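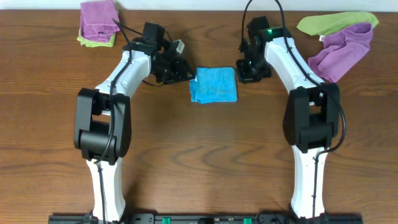

Una clienta preguntaba si se puede poner aceite sobre una mesa que ya lleva barniz. La respuesta corta es no: el aceite no penetra y deja una película pegajosa. Hay que lijar hasta la madera o seguir con barniz.

En Vuravero restauramos y mantenemos mesas de comedor y de trabajo. Estas son las dudas que más llegan al taller.

## Limpieza

**¿Con qué limpio la mesa a diario?**

Con un paño de microfibra apenas humedecido en agua. Si hay grasa, añada unas gotas de jabón neutro y repase después con un paño seco. Siga siempre la dirección de la veta.

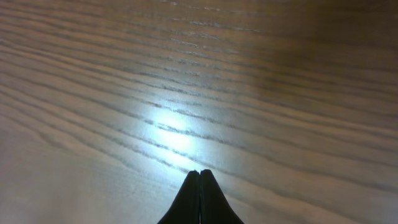
Los limpiadores con amoniaco o alcohol opacan el acabado, y los sprays con silicona complican cualquier reparación posterior — el barniz nuevo no agarra y forma cráteres.

**¿Cómo quito un cerco blanco?**

El cerco blanco es humedad atrapada en el acabado. Ponga un paño de algodón doblado encima y pase la plancha tibia, sin vapor, durante 8 segundos. Levante, mire y repita si hace falta. Los cercos negros son otra cosa: han llegado a la madera y hay que traer la mesa.

## Acabados

**¿Cada cuánto se renueva el aceite?**

Dos veces el primer año y después una al año. Aplique una capa fina, espere 15 minutos y retire todo el sobrante. No ponga la mesa en uso hasta el día siguiente.
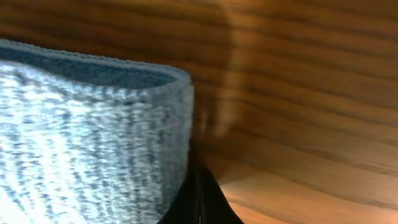 Según Bisht, que sea una vez al año se queda corto en cocinas con mucho uso, y conviene repetir cuando una gota de agua deja de formar bola. Estamos de acuerdo; la prueba de la gota vale más que el calendario.

**¿Qué hago con los trapos usados?**

Extiéndalos al aire libre hasta que sequen o métalos en agua. Un trapo con aceite de linaza arrugado en la basura puede arder solo.

**¿Se puede lijar un tablero chapado?**

Con mucho cuidado y siempre a mano. La chapa moderna es muy fina y una lijadora la atraviesa en un momento.
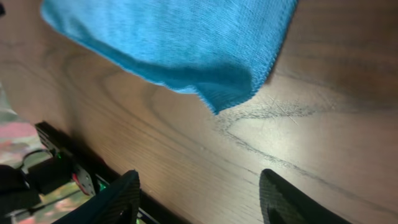 Si el daño es superficial, proponemos limpiar, matizar con lana de acero y dar una capa de barniz al agua. Cambiar la chapa entera rara vez compensa, salvo en piezas antiguas.

## Encargos

**¿Recogen a domicilio?**

Sí, en Grisov y hasta 40 km. Fuera de esa zona trabajamos con un transportista y el porte se presupuesta aparte.

**¿Cuánto tarda una restauración?**

Lo normal son 30 días desde que aceptamos el encargo. En agosto cerramos.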